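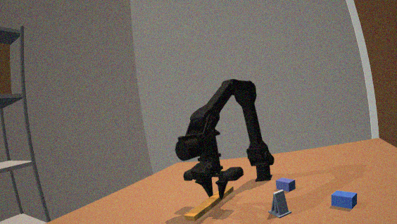 *The simulated bench, with the arm down over the yellow bar.*

## Many hands, one yellow bar

Regular readers will remember that the Hiltthorpe group promised a working pick-and-place demo by September. We have a bench, an arm and a yellow bar, and all of them live inside a computer. The real arm is at our Wistarport workshop with a seized wrist joint, waiting for a part that has been described to us as "on the water." We've stopped asking which water.

So the collecting has moved into simulation, and it's going better than anyone on the mailing list predicted. The idea is plain enough. A person drives the arm with a hand controller, picks up whatever they've been told to pick up, puts it where they've been told to put it, and the software records the lot. Do that enough times and the learning system starts to get the hang of it. Do it badly enough times and it gets the hang of that too, as we found out in the first batch, when it learned to hover thoughtfully beside things.

Wayne Hulme built the scene and is proud of the shelving, which does nothing. He says it's there so the model won't panic when it meets a room with furniture in it. The blue blocks and the little grey wedge are there on the same principle. They're clutter, and the arm's job is to leave them alone. Wayne also put the grain on the walls, and would like it known that he chose the colour himself. It's grey.

The bar is the difficult customer. It's long and slim, so you can grab it near one end and feel you've done well right up until you lift, when the far end swings off to visit the blocks. Most of our drivers now go for somewhere close to the middle and come straight down. Ezequiel Sotomayor turns the gripper first and lowers it second, and his recordings are so tidy that we've had to ask him to be a bit worse. A system that has only ever watched Ezequiel has no idea what to do after a fumble.

Where we're up to: 180 recordings kept, 30 thrown out. The throw-outs are mainly people who forgot to press stop and wandered off for a biscuit, leaving us long and beautifully labelled studies of an arm at rest. A fumble followed by a recovery is a keeper, so please don't delete those on your way out. Two of the best we have were saved from the bin by Wayne, who goes through the bin.

We want another 70 before the next training run. The bar's starting angle changes each time, and you'll be surprised how much you come to resent some of the angles. A session takes an evening if you chat and half an evening if you don't. No experience needed, and past form at arcade claw machines has so far predicted nothing.

One housekeeping matter. The folder names have got out of hand. The main set is called Inusitz and the spare set is called Oosthuizen, for reasons that made sense at the pub. Save your work to Inusitz. If you've been saving to a folder called "new new bar," we'd like to hear from you, and you aren't in trouble.

Controllers are in the grey tub under the sign-in desk. The left one drifts. Ezequiel will show you how to zero it, and then he'll show you again.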